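The smallest room gets its due

23/05/2022

I have a confession to make to readers who turn to these pages for paint colours and reclaimed floorboards. The thing that has given me the most pleasure at home this year is a toilet seat. It plugs into the wall, it has a panel of buttons down one side, and I have become the sort of person who brings it up at dinner.

I first met a washing seat in January, at a guest house in Skembridge where the heating was feeble and the bathroom was glorious. You sat down expecting the usual icy shock and got warmth instead (warmth! in January!). By the end of the weekend I'd worked out most of the buttons, been caught out by one of them, and started looking up prices on the train home.

For anyone who hasn't come across one, the idea is simple enough. An electronic bidet seat replaces the ordinary seat and lid on your existing toilet. A unit at the back takes in water from the same supply that fills the cistern, warms it and sends it out through a small nozzle, and the controls sit on an arm at your side or on a remote fixed to the wall. Some dry you afterwards with a puff of air. Some have a night light, which I scoffed at and now adore.

Prices are all over the place. The plain ones start at 300 pounds, and you can spend 2000 without trying very hard. Mine came from Brarard, a bathroom showroom in Prandholm that has two working models on display and a great deal of patience with people who want to press everything.

Do think about electricity before you fall in love. Sockets and bathrooms are a serious matter, the rules differ from one country to the next, and this is a job for a qualified electrician from the first phone call. Ask where the supply can go, what protection it needs and how the cord will run, and ask before you order. In a small room the position of the supply settles which side everything else goes on, and I was glad to have had that conversation early. Measure the pan too, from the fixing holes to the front edge, and check whether it's round or long. Then measure the space on the side where the control arm will sit. In a narrow bathroom a shower door can come alarmingly close. 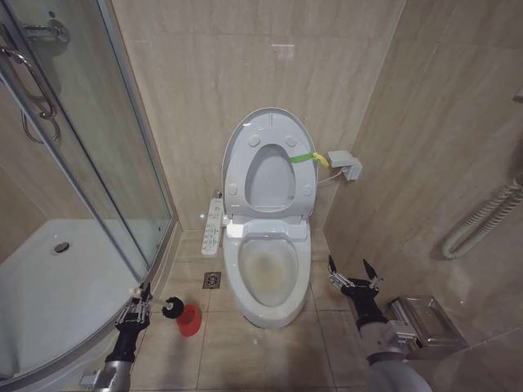

Cleaning is where I expected to regret the whole thing, and I've ended up rather enjoying it. The rule is to treat the top half and the bottom half as two different jobs with two different sets of kit. The bowl is still just a bowl. It gets the same limescale as any other, and in a hard water area like ours the yellow-brown tide mark at the waterline will come back however modern the seat above it is. A good descaler left to sit, then a proper go with a brush that reaches right under the rim, and most of it shifts. For the stubborn ring I like citric acid, tipped in at bedtime and scrubbed in the morning. Never mix it with bleach, or use one straight after the other.

The seat wants gentler handling. Soft cloth, warm water, a drop of washing-up liquid, and nothing gritty. Bleach and strong sprays can cloud the plastic, and fumes rising from a bowl full of cleaner don't do the works any good either, so leave the seat and lid up while the chemicals are sitting and give the room some air. Pull the plug before you wipe near the electrics. The little rubber bumpers under the lid collect more than you'd think, and an old toothbrush gets round them beautifully. Many models slide off at the press of a catch, and that gap at the back is worth visiting once a month.

A word for the humble toilet brush, too. I used to buy the cheapest one going and hide it behind the pipes. Now I look for a round head with stiff bristles, a handle long enough to keep my knuckles out of trouble, and a holder I can rinse in the shower. A cheerful colour helps! Let the brush drip over the bowl for a minute before it goes home, trapped under the lowered seat if yours will hold it, and empty the holder every time you mop.

If you're lucky enough to have a drain in the bathroom floor, you can be bolder still and sluice the tiles, keeping the water well away from the seat's plug and cord. Lift the grate now and then and clear out the hair. It's a foul job and takes 17 seconds.

My next project is the family bathroom upstairs, where there's a perfectly sound pan and a wall I'm willing to have opened up. Dimitriou make a slim seat at just under 1000 pounds with a nozzle that pops out for washing, and I've been back to look at it twice.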